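**Triletti points expiring in March, anyone had luck getting them back?**

**maplemiles74**

Bit of a rant, sorry. I've been collecting with Triletti for years, mostly through groceries and the odd hotel stay, and I logged in last night to find my balance had gone from 1370 points to zip. The fine print says they lapse after 18 months with no activity, but I transferred a chunk over to Minhas Air last summer and I'd have thought that counted as activity. Apparently only *earning* counts. Has anybody gotten theirs reinstated, or am I wasting my time on hold?

**dinnerplain**

Same thing happened to my mum. She rang and they offered to put the points back for a fee, which was more than the points were worth! She told them where to go and moved everything to Dinier.

**prairie_hopper**

> Apparently only *earning* counts.

Yep, it's been that way since they redid the program. I don't love it, but it is in the terms, and they did send an email. Check your junk folder. I keep a calendar reminder and buy one cheap thing through their online store every year — a pair of socks does it.

**maplemiles74**

No email, junk or otherwise. I looked. And I shouldn't have to buy socks to keep something I already earned!
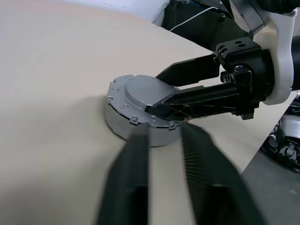

Anyway, I rang them this morning and got a very nice fellow who said he could put through a "goodwill request" but couldn't promise anything. It'll take up to 3 weeks. If it comes back I'm cashing the lot in for a night at the Taltovum, the one by the harbour, and closing the account.

**prairie_hopper**

Don't close it. Taltovum stays still earn double if you book through Triletti, and you'd be giving that up over a grudge.

**dinnerplain**

Disagree, sorry. Double of not much is still not much. I priced a weekend there and it was cheaper booking direct, with brekkie thrown in. These programs are counting on people hanging around for the bonus.

**prairie_hopper**

Depends on the dates, though. I paid 949 points for a midweek night and was pretty happy with it.

**maplemiles74**

Okay, 949 is better than I expected, so I'd have some left over. I'll hold off on closing it till I hear back about the request. Does anybody know if a goodwill reinstatement resets the 18 months, or do I need the socks as well?

**prairie_hopper**

Mine didn't reset. Buy the socks.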